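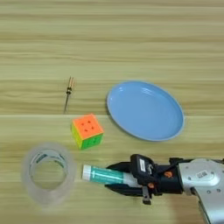

Kestthorpe College, Robotics Elective
Handout 3: Table-top sorting
Prepared by K. Žukauskas
Version 1/2/23

Read this before your first bench session. It replaces the loose sheets from last term, which had the old gripper settings on them. If you still have those sheets, recycle them.

What the unit covers

You will work in pairs with one arm and one table. Over the unit you will teach the arm to pick up everyday objects and put them where they belong, first by guiding it yourself and later by running a policy trained on the recordings you made. The marks come mostly from your recordings and your logbook. A pair with a poor success rate and a good logbook will usually do better than a pair with the reverse.

Handout 2 covered joint limits, the emergency stop and how to home the arm. You need to have signed the safety sheet that came with it. Kęstutis Lūse runs the lab and will not switch a station on for anyone who has not signed.

The object set

Each station draws from the same tub. The set includes a glue stick or similar small tube, a 3x3 puzzle cube, a small screwdriver, a roll of clear packing tape and a light blue plastic plate. There are other things in the tub for later weeks. Leave them there for now.

The objects were picked because they cause different kinds of trouble.

Glue stick. A cylinder, and the one to start with. Close the fingers across the body and keep clear of the cap. If it is lying on its side it may roll when the first finger touches it, so come down with both fingers open to the same width on each side.

Puzzle cube. Flat faces, easy to hold once you are square to it. Most missed grasps on the cube come from closing on two corners. Turn the wrist to match the cube before you go down. Students tend to go down first and turn afterwards, and the cube gets shoved across the table.

Screwdriver. Small and low to the table. The handle is much thicker than the shaft, so a grasp on the middle of the tool tips it. Take it by the handle. The fingertips need to come close to the tabletop without pressing on it, and this is where the height setting matters most.

Packing tape. Too wide to take across the outside with our fingers when it lies flat. Put one finger in the hole and one on the outside, and close on the wall of the roll. The clear tape is hard for the camera to pick out against the wood, so expect the detector to give you a box around the cardboard core only.

Plate. For the first three tasks the plate is a target and does not get picked up. In Task 4 you may try lifting it by the rim. Treat that as extra work and do the others first.

Setting up the table

1. Clear the table of phones, drink bottles and laptops. Laptops go on the side bench.
2. Home the arm and check that the reading on the screen matches the card taped inside the cupboard door.
3. Place the objects by hand. Do not line them up. Leave enough room between them for the open fingers to fit.
4. Change the layout after every recording. Move at least two objects and turn one of them.
5. Start the Flasent recorder and check the camera preview before you touch the controls.

The Flasent software starts with the last pair's name in the title box. Change it. We lost a full afternoon of work last August because two pairs saved under the same name, and the recordings could not be separated later.

Moving the arm by hand control

The left stick moves the gripper in the plane of the table. The right stick moves it up and down and turns the wrist. The trigger closes the fingers, and the amount you squeeze sets how far they close.

Move at a steady pace. The policy copies what you do, including the pauses. If you stop above the cube for a few seconds to think, the trained arm will learn to stop above the cube too. Decide on the grasp before you press record.

Keep the carry height low. There is no need to lift the glue stick to the top of the workspace to move it a short way. Lift until the object clears everything else on the table, including the rim of the plate, then go across.

When you put something down, lower it until it touches, open the fingers, and go straight up before moving sideways. Sideways movement with the fingers still around the object is the most common reason a recording is marked as a fail after what looked like a good placement.

Tasks

Task 1. Glue stick to plate. Pick up the glue stick from anywhere on the table and place it on the plate. It counts if the whole object rests inside the rim when the arm has returned to its start position.

Task 2. Cube to plate. Same rule. The cube may end up on any face.

Task 3. Tools on the plate, the rest off it. Start with the screwdriver and the glue stick on the table and the cube on the plate. Finish with the screwdriver and glue stick on the plate and the cube on the table. You choose the order. Write down why you chose it.

Task 4. Open task. Agree on something with your partner, write it in one sentence, and get it initialled before you start. Keep it short. Last year's "tidy the table" task had no agreed end point and could not be marked.

How much to record

Each recording has a limit of 900 frames. The recorder stops itself at that point and the attempt is saved as a time-out. Task 1 should fit well inside the limit. Task 3 will be tight until you have had some practice.

Record 15 good attempts for each of the first three tasks. Keep the failed ones as well and label them as failed. Do not delete them. The class set from last year came to 1,387 recordings, and the failed ones were the most useful part of it when we were working out why the screwdriver grasp was so unreliable.

Labelling

Use these labels and no others:

good: the task was finished by the rule given for it.
miss: the fingers closed and the object was not in them.
drop: the object was picked up and let go of too early.
bump: another object was moved on the way.
time-out: the recorder stopped before the end.

If two labels fit, use the one that happened first. Add a note in the logbook if you think the second one matters.

The logbook

One logbook per pair, on paper. For each session put down the station number, who was driving, which task, and any change you made to the settings. A line or two on what went wrong is enough. Swap drivers at least once a session and note the point where you swapped, as two people driving in different styles can confuse the training and we want to be able to check for it.

Settings go in as numbers. "Lowered the gripper a bit" can't be repeated by anyone, including you.

Training and testing

Upload your recordings to the Ridgeway machine at the end of each session. Training runs overnight and you will find the result in your pair's folder the next morning. The folder has a file of settings, a log and the policy itself. Copy the log into your report as an appendix.

To test, set out the table the way you did for recording and run the policy without touching the controls. One of you watches the arm with a hand on the stop button. The other watches the screen and keeps the tally. Stop the arm if it presses down on the table, if it pushes anything towards the edge, or if it closes on something other than the target and starts to drag it.

Test layouts must be new ones. Draw each layout in the logbook before you run it, a rough plan view with the objects marked by letter. Use the same layouts again if you retrain, so the two results can be compared.

Known problems

The fingers on the Butel gripper can creep open slightly during a long hold. If a smooth object slides while being carried, squeeze a little further and note the value.

The overhead lights throw a shadow of the arm on the table. Leave all the lights on, even on a bright day, and keep the blinds down. Mixed lighting between sessions did more damage to last year's results than any fault in the driving.

Labels wear off the glue sticks. Swap a badly scuffed one for a fresh one and write down that you did.

If the wrist makes a clicking noise, stop, home the arm and tell Kęstutis. Don't try to tighten anything yourself.

What to hand in

Your logbook, your recordings in the shared folder with the right labels, and a report of no more than four pages. The report should give your test results for each task, one grasp you changed and what happened when you changed it, and your Task 4 sentence with the initials beside it.

Before the next session

Read the section on wrist angle in Handout 2 again and work out, on paper, how far the wrist must turn for a cube sitting at 30 degrees to the table edge. There are two sensible answers. Bring both.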